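I've been to a lot of football over the years and I still get properly nervous on the walk in. Friday night was no different, except it was second division football in Trerden, the wind was coming straight off the harbour, and I'd left my beanie on the train.

Trerden against Hernent isn't a derby anyone outside the district would bother with. The two grounds are half an hour apart and the clubs have been pinching each other's left backs since before I was born. But there were 1,170 through the gate, which is a terrific crowd for this level, and the queue for the chips went all the way back to the car park. I love it when the place feels like that!

The first half was all Hernent. They pressed high, they won every second ball, and Kieran Fahy was running the midfield like he had an extra lung. His goal was a beauty, too - chest, half turn, left foot, in off the post. The away end (one section of benches and a fence) went berserk, and fair enough. I clapped. My brother-in-law didn't speak to me for ten minutes.

Then came the second half, and I'm still grinning about it. Trerden switched to three at the back, pushed both wingers right up against the touchline, and suddenly there was grass everywhere. The equaliser was scrappy, a corner that three different people swung at before it dribbled over the line. The winner was anything but. A long diagonal out of defence, one touch to kill it, and a low cross that the young fella Tang met at the near post at full stretch. Final score 2-1, with Tang disappearing under a pile of teammates and at least one ball kid.

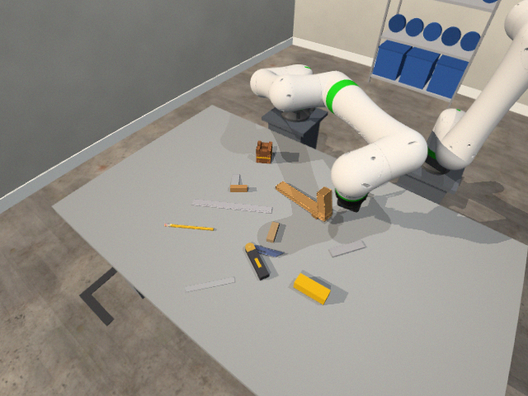
Elvia Bañuelos reckons I'm giving the formation too much credit. Her view is that Hernent simply ran out of legs after the hour, that you can't press like that on a heavy pitch, and that Trerden would have come back into it with any shape you like. She also thought the equaliser was a foul on the keeper. I've watched the replay a few times now and I can sort of see it - there's an arm across him - but you don't get those at a ground like ours, and I'd have been livid if it had been given.

Where I will agree with her is on the bench. Hernent left their changes far too late. Fahy was clearly cooked by the 70th minute, hands on knees at every throw-in, and he stayed on until the end. You could see the gap opening in front of their back four every time Trerden won it.

The other thing I wanted to mention is the noise. The drummers have moved from behind the goal to the middle of the old stand, under the roof, and what a difference. It bounces around in there and comes out twice the size. Somebody has also written new words for the corner song, which I won't repeat, as my mum reads this.

Next up is Flaltard away in March, and I've already got my seat on the supporters' coach. It's 137 kilometres each way and their clubrooms do a very decent sausage roll. Flaltard haven't lost at home this season, so I'd take a draw, but after Friday I'm starting to get ideas. If Tang starts I'll be unbearable the whole way up.

Beanie still missing, by the way. Navy, with a bobble.

Recent posts
Why I'll always stand behind the goal
Pre-season notes: new keeper, new nets, same mud
Hernent away, and the longest bus ride of my life
Three at the back: a love letter
The best pies in the second division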